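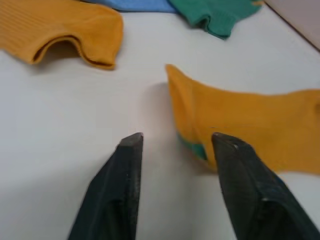
Sock pairing: what changed when we stopped scripting the order

The sock work at Bromwood has reached the point where we can report a result. The task is easy to state. A handful of odd socks is put on a table in front of two arms, and the arms have to find the ones that match, bring them together and put each pair in a basket. People do it while thinking of something else. For the arms it has taken most of the time since October.

Socks are awkward for a machine because they have no fixed shape. The same sock can be flat, folded over, bunched up or half inside out, and a heel in a second colour may show or may be hidden underneath. Our first method, which we called Fevik, dealt with this by following a set order: flatten every sock, take a picture, choose a pair, pick up the left one, pick up the right one. It was dependable when the socks started well apart. When they overlapped, the flattening step often dragged a second sock along with the first, and the arms then had to begin again.

The new method, Jullergate, has no flattening step. It was trained on 250 demonstrations in which a person guided both arms through the whole job, mistakes and recoveries included. We kept the recoveries in on purpose. In earlier training sets we had cut them out as untidy, and the arms had no idea what to do once a grasp went wrong.

Each wrist has its own camera, and a further view takes in the whole table. The wide view is used mostly to decide which sock to go for. The wrist views matter in the last few centimetres, where the difference between gripping one layer of cloth and gripping two is very small.

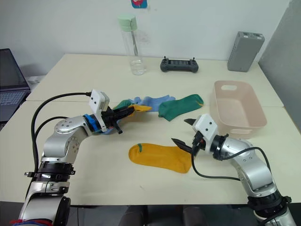

Results so far

We ran 100 trials with each method, using the same socks and the same starting layouts. Fevik remains slightly better on layouts with no overlap. On overlapping layouts Jullergate finished clearly more often, and a typical run took roughly 155 seconds from first movement to last. That is still slow, and a good part of it is spent hovering before a grasp.

The commonest fault is now picking up 2 socks at once. Sometimes the arm notices and lets go, and sometimes it carries the bundle off as if it were a single item. Similar shades are a smaller problem than we expected, though dark socks under the evening lighting do still get mixed up.

Next steps

The next round adds patterned socks and a few with no partner, which should be left on the table. We also want to repeat the trials on the second bench at Ó Gríofa, where the table is lower and the arms are mounted further apart. Layout sheets and trial logs are in the shared project folder, under the date 02/01/2019.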